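《小烤箱里的四季》食谱整理与试做项目
第二阶段进展报告

呈：Vekham 饮食文化资助部 Rocío Xolalpa 女士
撰写：孟金龙（Jinlong Meng），Hallotbridge 社区厨房
2021年12月5日，星期日

Xolalpa 女士，您好：

先跟您道个歉，这份报告比约定的晚了几天。上周我们一直在改柿子磅蛋糕，总想着等它定下来再动笔，结果一烤再烤，报告就跟着往后拖了。今天下午厨房没有排课，我泡了一壶茶，把抽屉里的试做记录全摊在桌上，一张一张看过去，心里反倒高兴起来，觉得这几个月确实做了不少事，也走了一些弯路，都值得跟您细细说一说。

您上次来信说，报告不必写得太像公文，有什么说什么就好。那我就不客气了，按着时间和题目混着写，若有哪一段太啰唆，您尽管跳过去，要紧的几件事我都放在了小标题后面的头一两句里。

目前的大致情况

食谱一共已经定稿14道，还有12道在试做或者等着试做。按原来的计划，秋季这一批应当在上个月全部做完，现在还欠着柿子磅蛋糕和一道栗子塔。春季和夏季的部分已经齐了，文字也过了一遍校对，只等配图和版式。冬季的几道刚刚开头，材料倒是早就备好了。

总的来说，进度比计划慢一点，主要慢在秋季。我不太担心最后的交稿日期，冬季那几道多半是我们做熟了的东西，像红糖姜饼、核桃枣泥卷、橙皮布丁，配方的底子都好，需要动的只是分量和火候。真正难缠的是那些本来就靠大烤箱撑着的方子，这一类大多已经在前面啃完了。

为什么还在跟火候较劲

您可能还记得，当初立项时我们想得很简单：把街坊家里的甜点方子收上来，换算成统一的克数，照着做一遍，没问题就收进书里。八月里头一次集中试做，这个想法就站不住了。

大家交来的方子，写法各有各的脾气。有人写“中火烤到香”，有人写“面糊像酸奶那样稠就行”，还有一位大姐的杏仁酥只写了材料，做法一栏写着“你来我家看”。我真去看了，看了整整一个上午，回来还带了一饭盒。这些方子在主人手里都好吃极了，一到别人手里就走样，走样最厉害的地方就是温度。

大多数方子写的是175度，这个数字在家用大烤箱里是稳当的，蛋糕也好，派皮也好，差不到哪里去。可是我们这本书说好了是写给用小烤箱的人看的。小烤箱腔体矮，上管离面糊近，同样设成175度，表面已经焦黄了，中间还是一汪水。柠檬派的蛋白霜更糟糕，尖儿全黑了，底下还在晃。

所以后来我们把做法改了。每道食谱都先按原方做一次，记下颜色和时间，再按小烤箱的脾气去调：有的降温加时，有的中途盖锡纸，有的干脆换浅一点的模具。调好以后隔一天再做一次，由另一个人照着文字来做，原作者和我都不许在旁边开口。这最后一条是我自己提的，也是我最守不住的，我站在旁边看别人把黄油一下子全倒进去，嘴都要咬破了。不过这样一来，文字里哪里没写清楚，当场就看得明明白白。黄油那一句现在改成了“分几次加入，每次都搅到看不见油块再加下一次”，虽然长了些，但第二个试做的人就再没出过差错。

春季部分

春天这一组我最喜欢，颜色清爽，做起来也不累人。定稿的有青团酥、草莓米布丁、豌豆蓉小蛋糕、荠菜咸司康，还有一道艾草蜂蜜戚风。

豌豆蓉小蛋糕是收获最大的一道。原方用罐头豌豆，颜色发灰，味道也有点闷。我们试着用冷冻豌豆，焯水的时候放一小撮小苏打，捞出来立刻过冰水，颜色就留住了，切开是很嫩的绿。可是小苏打放多了会有一股碱味，所以这个“一小撮”我们写得很仔细，还注明焯完一定要多冲几遍水。豌豆皮要不要过筛，厨房里吵过一架，最后写成了两可：要细腻就过筛，嫌麻烦就不过，口感会粗一点，其实也挺好吃。

戚风是另外一回事。小烤箱里做戚风，顶部很容易顶到加热管，我们试来试去，把分量减下来，改用小号的中空模，面糊只倒到模具的六分满。出炉倒扣要扣到完全凉透，这句话在文字里写了两遍，一遍在步骤里，一遍在后面的提醒里。校对的朋友建议删掉一遍，我没舍得删。戚风塌下去的那种伤心，您要是也烤过蛋糕，一定明白。

荠菜咸司康算是意外之喜，原本没在名单里，是春天那组材料剩了一把荠菜，随手切碎揉进去的。刚出炉的时候抹一点咸黄油，比很多甜的都抢手。这道的文字已经补齐，想请您那边同意把它算进正式目录，顶替原来的樱花果冻。樱花果冻好看是好看，可盐渍樱花不太容易买，价钱也高，我觉得跟这本书的意思有点远。

夏季部分

夏天烤东西的人少，我们就多放了几道不用烤或者只烤个底的：绿豆冻糕、芒果酸奶派、薄荷西瓜冰、桃子脆粒。桃子脆粒要烤，不过烤得快，趁晚上天凉做也不难受。

芒果酸奶派的饼底折腾了我们很久。用消化饼干碎加黄油压出来的底，冷藏以后切得动，拿出来放一会儿就散。后来加了一点点蛋清，先空烤一会儿再放凉填馅，底就结实了。有人嫌多了一步，所以文字里把两种做法都写上了，当天吃完的可以不烤，要带出门的就老老实实烤一下。酸奶一定要滤过水，这个也写了，滤出来的乳清可以留着和面，我在旁注里提了一笔。

绿豆冻糕的甜度也改过。原方的糖偏多，冰过以后倒不觉得腻，可放到室温就甜得嗓子发紧。减了糖，又怕它没味道，就加了一点陈皮末。来试吃的老人家大都喜欢陈皮的那个版本，年轻一点的更喜欢不加的，于是陈皮标了“可不放”。

桃子脆粒这一道没有什么好说的，一次就成，是整个项目里最省心的孩子。硬桃软桃都行，软桃少放一勺糖。

秋季部分，和那个磨人的柿子磅蛋糕

已经定稿的是南瓜籽酥饼、桂花梨子挞、苹果燕麦方块、芋泥咸蛋黄酥、黑芝麻软饼。梨子挞的杏仁馅换过一回粉，后面讲材料的时候再说。

柿子磅蛋糕我要多写几句，也算给自己一个交代。柿子水分大，每一批的软硬和甜度又不一样。原方写“熟柿子两个”，可柿子有大有小，两个跟两个差得太远了。我们改成按果泥称重，问题解决了一半。剩下的一半是涩。柿子生吃不涩，跟小苏打一起加热以后，有时候会有一点收口的感觉，有时候又没有。试过提前把果泥煮开，试过用泡打粉换掉小苏打，也试过加肉桂去压。目前最好的一版是只用泡打粉，果泥不煮，糖里掺一部分红糖，切片隔夜再吃。隔夜这一条很要紧，当天吃总觉得中间发黏，到第二天就润了，味道也圆了。

这一版还差别人照着文字做的那一关。下周会做，若是过了，秋季就只剩下栗子塔。栗子塔的难处在于剥栗子，我自己剥到指甲疼，不忍心让读者也这样，可买来的熟栗子仁又普遍偏甜，馅里的糖得重新配。我打算干脆以熟栗子仁为准来写，把新鲜栗子的做法放在后面的旁注里。

小烤箱使用篇

书里除了食谱，还有一章专门讲怎么跟小烤箱相处，这是您在立项会上提的建议，我一直记着。这一章的初稿已经写好，内容大致有这么几块：怎么摸清自家烤箱的脾气，烤盘放在哪一层，什么时候盖锡纸，预热要多久才算数，烤完以后怎么清理面包屑。

我特意把“摸清脾气”放在最前面。方法很笨，拿几片白吐司铺满烤网，中火烤一会儿，看哪里先上色。哪一片颜色深，哪里就是热的地方，以后烤饼干到一半，就把烤盘掉个头。做完的吐司也别扔，掰碎了拌一点蒜油，撒在汤上正好。

预热那一节我写得很固执。许多小烤箱的指示灯灭了，里面的温度其实还没有稳，所以文字里写的是灯灭以后再等一会儿。有条件的放一支烤箱温度计，没有也不要紧，多烤两回心里就有数了。锡纸要提醒大家别贴到加热管，也别把底下的接渣盘整个包起来，热气走不动，底火就乱了。

另外加了一小段讲模具。小烤箱里最好用的是浅的、浅色的模具，深色的吸热快，饼干底容易过火。原来还写了一段硅胶模，后来觉得讲不透，又没有哪道食谱非用它不可，就拿掉了。

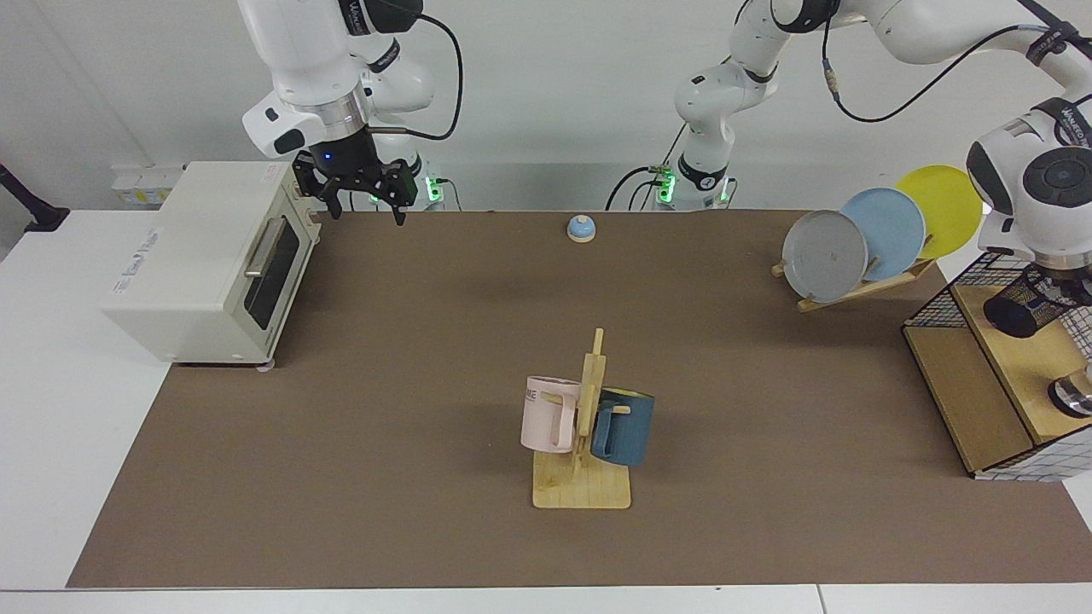
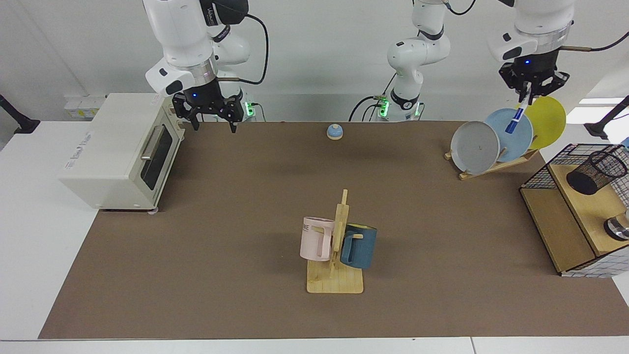
材料与采购

面粉和杏仁粉这一段时间都从 Skirau 那边拿货，价钱谈得比较好，送货也准时。他们的低筋面粉吸水稍微多一点，换过去的头一周，苹果燕麦方块的底明显变干了，我们又回头把液体的量调了调。这件事提醒了我，读者手里的面粉千差万别，所以凡是对吸水敏感的方子，都补了一句“面团应当是什么手感”，让大家凭手上的感觉留一点余地。

杏仁粉换成了带皮磨的那种，颜色深，香味却厚得多，做梨子挞的馅特别合适。做浅色的点心还是用去皮的。两种都在材料篇里讲了，去皮带皮不必都买，只买一种的话，我劝大家买带皮的。

黄油涨价涨得让人心疼。我们在不影响味道的地方换过一部分植物油，效果最好的是苹果燕麦方块，换了一半，凉了以后反而更软。酥饼和派皮试过，不行，没有那股酥劲儿，所以还是老老实实用黄油。这部分开支比预算高一些，好在夏天那一组用得少，前后一匀，总数没有超。明细表随报告另附，票据都按月份贴好了，您那边的会计若有看不清的地方，直接打电话给我就行，我的字确实难认。

鸡蛋、牛奶、水果基本都在 Zamudio 街的早市上买。跟摊主熟了以后，他们会把品相差一点、味道一样好的果子留给我们，做果泥最合适不过。柿子就是这么来的，一箱一箱地来，我一度看见橙色就发怵。

试吃和课堂

每逢周末下午，厨房都有一场试吃，谁都可以来，来了就写一张小纸条，写喜欢什么、不喜欢什么、家里会不会做。起初纸条上写的全是“好吃”“很好”，让人高兴，可是帮不上什么忙。后来把问题改成“如果只能改一个地方，您改哪里”，回答马上就实在了。有人写“少放糖”，有人写“切小一点，我一个人吃不完”，有一张写着“请把字印大一点”，我把它钉在了墙上。

“切小一点”那张，我们很认真地照办了。书里每道食谱现在都有一个小份的版本，正好适合小烤箱的小盘子，独居的人也不用连吃一个星期的蛋糕。小份版本不是单纯减半，鸡蛋减半就很麻烦，有些方子改成了只用蛋黄，有些是把蛋打散了再称重，这些都单独试做过。

课堂方面，秋天开了一个短班，教的是派皮。来的多半是从没碰过烤箱的人，年纪有大有小。大家最怕的是派皮回缩，擀得好好的，一烤就缩成一只小碗。我教的是擀完先放进冰箱歇着，填模时别拉扯，边上多留一圈，烤之前再冷一次。课后收上来的问题我都归了类，放进了书后的问答部分。有一位学员回去以后连做了好几天，把照片发给我看，最后那个边缘整整齐齐的，我看了比自己烤成还要得意。

冬天想再开一个姜饼的班，材料便宜，和面也好玩，适合带孩子来。场地已经有了，时间等定了再告诉您，您若路过 Hallotbridge，欢迎来捏一个姜饼人回去。

文字、版式和印刷

文字的体例已经统一：先写成品大概是什么口味，再写材料，再写步骤，最后是提醒和保存方法。步骤尽量写短，一步只做一件事。每位提供方子的街坊都会在食谱下面留名字，愿意写几句话的也都收进去了。有些话写得真好，有一段讲外婆过年蒸枣糕，灶台边上站满了等着吃边角料的孩子，我打字的时候打着打着就停下来了。

字号已经放大了一档，就是墙上那张纸条的功劳。放大以后页数多了，我们把行距和页边重新调过，又拿掉了几页装饰性的花边，总页数就压回到了报价的范围里。纸张选了不反光的，摊在灶台边上看着不刺眼，溅上面糊也好擦，这一点我亲自试验过，不是故意的。

印数仍按合同的3,000册来报。其中一部分送到各社区的阅览室和厨房，余下的在试吃会和课堂上发放。印刷厂希望春天之前拿到终稿，我答应了，也在日程里留出了看样的时间。配图的选择正在进行，夏季和春季先走，秋季随后。

遇到的困难

有几件事不太顺，我也照实写在这里。

一是试做的时间不好凑。第二次试做必须换人，还得是没听过讲解的人，这样的人越来越难找，常来的几位早就被我念叨得什么都会了。现在的办法是请课堂上的新学员来做，做完请他们吃一顿晚饭。

二是过敏原的标注，原先想得太轻了。坚果、麸质、乳制品、鸡蛋，这些都标在每页的角上，可是像芝麻这样的就漏掉过，是校对时才补上的。我正在从头到尾再查一遍，查完会请懂行的营养师过目。这一项原来的预算里没有列，费用不高，我想从印刷的机动款里出，需要您点头。

三是有几道食谱的来历说不清。同一款枣泥卷，有两家都说是自家传下来的，方子又确实差不多。我跟两家都坐下来喝了茶，他们倒是大方，说一起署名就好。我很感激，也把两家做法不同的地方都保留了，一家加核桃，一家加一点点白酒，各有各的香。

下一阶段的安排

先把柿子磅蛋糕过关，接着是栗子塔，秋季就此收尾。然后集中做冬季，顺序大致是姜饼、枣泥卷、橙皮布丁、红薯派、可可米糕，后面的几道看材料到货的情况再排。冬季里面唯一让我有点发愁的是红薯派，派皮底下容易湿，我想先试试在底上刷一层蛋液空烤，再不行就把红薯泥在锅里多炒一会儿，炒干些。

文字这边，小烤箱使用篇会再改一稿，改好先寄给您看。书后的问答部分也在整理，主要是课堂和试吃会上收来的问题，像蛋白打发过了还能不能救、黄油忘记软化怎么办、没有厨房秤能不能做。最后一个问题我的回答是：买一个秤。语气写得比较委婉。

需要您那边答复的事情

请同意用荠菜咸司康替换樱花果冻，其余目录不变。

请同意从印刷机动款中支付过敏原审核的费用，报价单附在明细表后面。

秋季部分的交稿时间想往后顺延，等柿子磅蛋糕和栗子塔一并定稿后再交，冬季的交稿时间不动。

版式样张下周寄出，请您看看字号和纸张，特别是旁注的那种浅棕色，灯光暗的时候我自己看着有些吃力，想听听您的意见。

最后再谢谢您上回寄来的那罐龙舌兰糖浆，我拿它试了姜饼，颜色比用蜂蜜深，嚼起来更软，香味也特别，打算作为一个替换的做法写进冬季的旁注里。用量还没有完全定，等定好了我烤一盒，跟版式样张一起寄给您。

孟金龙
Hallotbridge 社区厨房

附：收支明细表；过敏原审核报价单；春夏两季食谱校对稿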